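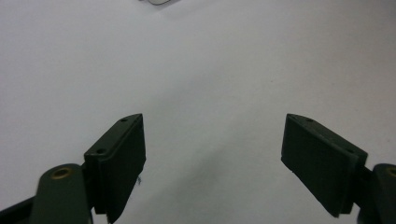 第四章 指块的更换、归零和日常打理

前三章把Hatance手持夹爪从箱子里拿出来、接上线、点亮了。到这一章就要动手拆东西了,别紧张,我自己第一次换指块的时候把一颗小螺丝弹到了暖气片后面,折腾了半个下午,后来换多了,边聊天边换都行。下面写的都是我平时在用的做法,跟Rurkeo包装里附的那张折页有几处不一样,不一样的地方我会说一声。

本章管的范围:左右两个指块、托着指块的两条连杆臂、臂上的铜色螺纹嵌件,还有换完之后在Flimanow里做的归零。相机和手柄里的电池不在这章,电池请看第六章。

4.1 动手之前

先找一张平整的浅色台面。白色最好,黑绿色的小零件掉上去一眼就能看见,指块上粘了什么毛啊线头啊也容易发现。我以前图省事在深灰色的切割垫上拆,掉一颗垫片要趴着找。

把这些东西放在手边:

小号内六角扳手(随机带的那把就行,短头磨圆了就换,别硬拧)
软毛刷一把,旧的化妆刷也可以
不掉毛的擦拭布
异丙醇,一小瓶
镊子,尖头的
装螺丝的小碟子,有磁性的更好
新指块一对

一定是一对!只换一边的事情我干过,新旧两块的磨损不一样,合拢的时候会歪,夹薄的东西尤其明显,采回来的数据后面的人也头疼。省下来的那一块塑料真不值。

注意:拆之前把手柄电源关掉,线也拔掉。Flimanow开着的时候它会一直读编码器,你在这边掰连杆,它在那边记轨迹,最后多出一段谁也看不懂的开合曲线。我曾经把这样一段一路传到了训练集里,很丢人。

4.2 拆旧指块

1. 松开扳机,让两边自然张到最大。张开以后中间是个敞口的V形,手指和扳手都伸得进去。

2. 夹爪指头朝外平放在台面上,手柄那端垫一块折好的布,这样不会滚。

3. 先拆左边。左右以你握着手柄、指头朝前的方向为准,折页上是反过来画的,我看了好几遍才明白它是从对面看过来。后面凡是说左右,都按握持方向。

4. 一只手捏住连杆臂,另一只手松螺丝。捏臂,别捏指块!指块受力会往里转,劲儿全传到臂根的关节上去了。

5. 螺丝松到快出来的时候停一下,把碟子挪到正下方再拧最后几圈。

6. 指块顺着连接座的方向平着抽出来。抽不动的话轻轻左右晃,别往上撬。用了很久的指块会有点粘,滴一滴异丙醇等一会儿再试。

7. 右边照做。

旧指块先别扔。背面用记号笔写上“旧”,再写上左或右,跟新的并排放着,等一下对照方向用得着。两块看着几乎是镜像的,真拿在手里很容易搞混,我就装反过,合拢的时候两边的斜面互相打架,还以为是归零没做好。

4.3 检查连杆臂和嵌件

趁指块不在,把平时看不到的地方看一遍。

连杆臂:顺着圆弧的外轮廓摸一圈,有没有裂纹、发白。发白的地方多半是受过弯,暂时还能用,但是要记下来,下次换指块再看它有没有变长。真裂了就停用,别拿胶补。我拿瞬干胶补过一次,干是干了,关节里也渗进去了,那条臂从此只能摆一个姿势。

铜色螺纹嵌件:看它有没有从塑料里鼓出来或者跟着螺丝一起转。用手把螺丝旋进去几圈,应该是顺的。如果刚开始就涩,退出来重新对正,千万别上扳手硬来。嵌件跟着转,说明周围的塑料已经松了,这种情况要换整条臂,第七章有步骤。

注意:用电烙铁把嵌件重新压一遍,这个办法网上有人教,我也试过。成功过,也压歪过。压歪的那条臂装上去以后指块是斜的,后来还是换了新臂。手上没有备用臂又急着用的时候可以赌一把,平时请直接换。

关节:空着指块扣几下扳机,听声音。正常是很轻的一声,两边一起到。要是一边先到,或者有沙沙的摩擦声,先用软毛刷把关节缝里的灰刷出来再试。不要滴油。油会吸灰,还会一点点爬到指块内侧去,夹什么滑什么。

线:Hatance机身上的线有一段是露在外面的,扣扳机的时候盯着它看,整个行程里都不应该被拉紧,也不应该往连杆中间钻。会往里钻的话,用Eze的小号扎带把它往机身侧收一收,扎带头剪平,剪不平会划手。

4.4 准备新指块

新指块有两个来源:直接买Rurkeo的成品,或者拿他们给的文件自己打印。两种我都用,买的省心,自己打的便宜。自己打印的话有几句啰嗦的话要讲。

打印方向让文件保持默认的摆法,不要为了省支撑自己转。层纹的走向变了,夹起东西来手感也不同,跟以前采的数据就不是一回事了。

填充率设成100%。我知道很浪费料,也很慢,可是填少了的指块捏重一点会变形,肉眼看不出来,归零的数值会飘。我在这上面栽过,查了两天软件,最后发现是指块软。

颜色请沿用原来的深绿或者接近黑的颜色,要哑光。亮面料会反光,相机拍进去一块一块的白斑。

打印完之后:

1. 去支撑,内侧面不要用刀刮,用手掰,掰不干净的用镊子夹。

2. 看下边缘。边上有一点点不齐没关系,不影响夹持,毛刺翘起来的才需要修。

3. 指块上沿的斜边上有两个小圆孔,拿软毛刷扫一扫,再对着亮处看看里面有没有碎料。

4. 内侧面用异丙醇擦一遍,晾干。不要砂纸打磨!磨平了层纹,抓力会变,前后的数据又对不上了。

5. 左右两块并起来比一下,高度和斜度都要对得上。差一点点都看得出来的话,重新打印,别凑合。

成品指块可以跳过前三步,从擦拭开始做。

4.5 装新指块

1. 确认方向。两块的宽面相对,上沿带孔的斜边朝上,跟你写了字的旧指块对照一下。

2. 把指块平着推进连接座,推到底。到底的感觉很明显,会有一下“顿住”的手感。没有这一下就是没到位,抽出来看看座子里有没有碎屑。

3. 螺丝先用手拧,拧到拧不动,两边都先这样。

4. 缓缓扣扳机,让两块合到一起,保持合拢,再用扳手把螺丝收紧。合拢着收紧,两个面会自己贴正,这一步折页上没写,它让你张开的时候就拧死,我照做过几次,十次里总有几次是歪的。

5. 收紧的力度:扳手用短边转,两个手指捏着,转不动就停。塑料件不需要更大的劲了。

6. 松开扳机,再合,再松,多来几遍。看合拢时中间有没有漏光的缝。上宽下窄或者上窄下宽都说明有一边没推到底,退回第2步。

合得漂漂亮亮的时候真的很舒服,我每次都会多扣几下(没有任何技术上的意义)。

4.6 在Flimanow里归零

指块换过就必须归零,哪怕换的是同一批打印出来的。连杆臂动过也要做。只是清洁,没松过螺丝,可以不做。

1. 接好线,开手柄电源,等指示灯不闪了再打开Flimanow。顺序反过来它有时候认不到设备,关掉重开就好。

2. 进“设备”页,选中你的Hatance,点“开合标定”。

3. 软件提示“完全张开”的时候,松开扳机,手指离开,别搭在上面。我习惯性地会搭着,结果全开的数值每次都小一截。

4. 夹爪悬空拿着,或者指头朝下对着白台面,不要让指块碰到桌面,碰到了会把连杆顶进去一点。点“记录”。

5. 软件提示“完全合拢”的时候,扣到底,稳住,点“记录”。不用死命捏,捏到两面贴紧就可以,捏太狠记下来的是塑料被压扁的位置。

6. 张开再合拢一遍,看屏幕上的读数。我这台全开时显示1,169,这是编码器自己的读数,没有单位,你的那台多半是别的数,不用照着我的调。重要的是同一台每次回到全开,读数要差不多落在同一个地方。

7. 如果前后两次全开读数相差超过2,重新做一次归零。还是超,就回4.3去查关节。

8. 点“保存到设备”。注意是保存到设备,旁边还有一个“保存到本机”,点了那个的话换台电脑又是老数据。这两个按钮挨得太近了,我给他们写过信,希望下个版本能挪开。

归零完,随手录一小段空夹:张开,合拢,张开。回放时曲线应该是平滑的,没有台阶。有台阶,先换根线试试,再怀疑别的。

4.7 平时怎么打理

每次开工之前,看一眼指块内侧。最常见的是细纤维和线头,夹过布料、毛巾、纸巾之后特别多,喜欢挂在边角上。用镊子夹走,或者软刷往外扫。不要用嘴吹,吹进关节里反而难弄。

内侧面脏了,用擦拭布沾一点异丙醇,顺着层纹的方向擦,横着擦会把脏东西压进纹路里。

顺便把台面也擦了。白台面上的碎屑和短线头,镜头离得近,拍出来比你以为的显眼。多余的线、扎带头也收走,采集的时候背景里冒出一截电线,有时候整段都得重录,我一般在开录前从镜头画面里再过一遍四个角。

收工之后让夹爪保持张开状态存放。合着放一晚上没什么,合着放一个假期,连杆里的弹簧会发懒,回来第一天的读数总是怪怪的。我是一月份回来上班的时候发现的,从那以后都张开放,指头上套一个宽松的布袋。

注意:夏天别把它留在车里,也别放在窗台上直晒。打印件怕热,软过一次的指块外表可能看不出什么,合起来就知道了。

4.8 几个常碰到的情况

合拢后中间有缝,上面大下面小。
先查指块有没有推到底,再查左右是否装反。两样都对,看连杆臂有没有发白或者弯。

夹着东西会慢慢往下滑。
先清洁内侧面。清洁完还滑,看层纹是不是磨平了,磨平了就换一对。别贴双面胶或者防滑贴,贴上去厚度变了,归零白做,撕下来还一层胶。

一边动得比另一边慢。
多半是关节里有灰或者缠了线头。刷干净,还不行就把那一侧的螺丝松一点点试试,有时候只是收太紧。

螺丝自己松。
每次换指块的时候用新螺丝,旧的反复用容易松。螺纹胶不要涂,有些螺纹胶会伤塑料,我有一条臂就是这么开裂的。

Flimanow里看得到设备,读数却不动。
拔线,等一会儿,再插。还不动就看手柄那头的插头有没有插歪,那个口比较浅,要按到底。换Eze的短线也行,原装线长,被椅子轮子压过之后就时好时坏。

归零做完,第二天又偏了。
看看是不是点成了“保存到本机”。我遇到的几乎都是这个。

换下来的旧指块,如果没有裂、内侧只是磨了,可以留一对当备件,装袋写上换下来的月份。裂过的就剪断再扔,免得哪天又被翻出来装上去。

连杆臂整条更换的步骤在第七章,需要的扳手比本章这把大一号。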